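The Sorting Table

The paper had to go down first. Elsie Inskip cut it from the roll with the kitchen scissors, which left a ragged edge, and she folded the ragged edge under the table and taped it there.

It was brown paper, the kind the Trurow post office used to sell for parcels. The roll had been in the hall closet since her mother moved out of the big house. It had been folded flat at some point, and the creases would not come out. She tried leaning on them with her forearm. She tried the iron, on low, and stopped when the paper began to smell.

"You could just use the floor," said her brother from the doorway.

"I'm not using the floor."

Munshi had driven down that morning with the last of the boxes in his trunk. He was called Munshi by everyone, including their mother, who had given him a different name. He put the boxes against the wall and went to look for something to eat.

There were 14 boxes in all. They had come from the attic, and what was in them was small stuff. Buttons, game pieces, building blocks, the wheels from toy trucks, the plastic feet off chairs. Their father had kept every small thing he ever found on a carpet. He had not labeled any of it. He used to say that a part always belonged to something, and if you threw out the part you would find the something the next day.

The house was sold. The people buying it were coming on 7th April, and they wanted the attic clear. Elsie had said she would do the small stuff because she had the table.

She used blue tape for the lines. She had meant to measure, and had even put the yardstick on the chair beside her, but the first strip went down by eye and looked all right, so she did the rest by eye too. Some of the strips wandered. In a few places the tape ran short and she left a gap and started again.

"What are the squares for?" Munshi asked. He had found the crackers.

"One kind of thing in each square. Then when a square's full we decide."

"Decide what?"

"If it's staying."

He ate a cracker and looked at the grid. "What if there's only one of something?"

"Then it gets a square."

"You'll run out of squares."

She knew that. She tipped the first box out on the end of the table and began.

It took her most of an hour to do one box. She had thought she would be quicker. A red block was a red block, but then she turned it over and there was a tooth mark in it, and she sat there trying to remember which of them had bitten it. Munshi said it was the dog. They'd had a dog called Horka who ate a good part of a dollhouse one November and was fine afterward. Elsie put the block down in its square. Then she picked it up and put it in her cardigan pocket.

"That's cheating," said Munshi.

"It's my table."

He pulled up the other chair after that and helped. He was faster than she was. He didn't turn things over. He took them by the handful and let them drop where they belonged, and when he didn't know where something belonged he put it in front of her and went on to the next.

By four o'clock there was a pile in front of her that had no name. There was a dark thing shaped like a knuckle and another one like it. There was a ring that was too small for a finger and too thick for a curtain. She thought of calling their mother at Rornum, where she had a room over the garden and a telephone she didn't like to answer.

"She won't know," said Munshi.

"She might."

"She'll say ask your father."

Elsie did not call. She got up and took two blue bins off the shelf over the washing machine. She emptied the clothespins out of one and the light bulbs out of the other, wiped them both with a dishcloth, and carried them back. The squares were all very well, she said, but they needed somewhere for things to go when they came off the squares. One bin for what they could put a name to. One bin for what they couldn't.

They cleared the table a row at a time, starting from the near edge. The blocks went into the left bin and so did most of the rest.

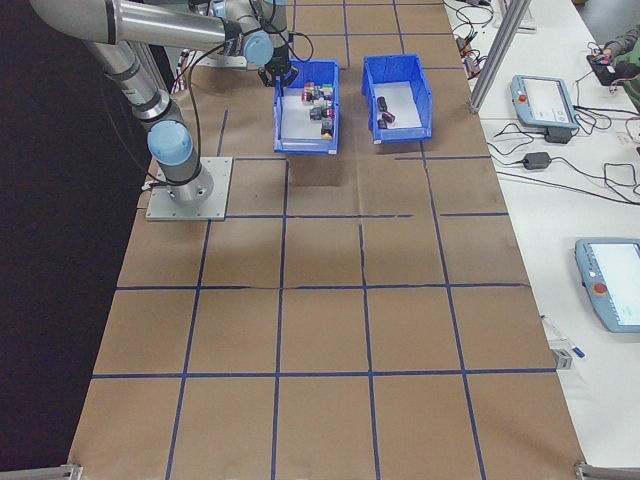
What Was Left

"Three," said Munshi. He was looking into the right-hand bin. "All that, and it's three."

"The others turned out to be chair feet."

He reached in, moved one of the dark pieces with his finger, and moved it back. It was nearly time for him to go. He had the long drive north and he didn't like the bridge at night.

"Take them with you," Elsie said.

"What would I do with them?"

"Keep them in a drawer."

He thought about it. Then he went out to the hall and came back with his coat on and an envelope from the electric company, and held it open while she dropped them in. He licked the flap and pressed it shut with his thumb.

After the car had gone she ran a fingernail under the end of one strip of tape, to see if it would lift without tearing the paper. It tore a little. There were still 13 boxes against the wall, so she pressed it down again and went to turn on the porch light.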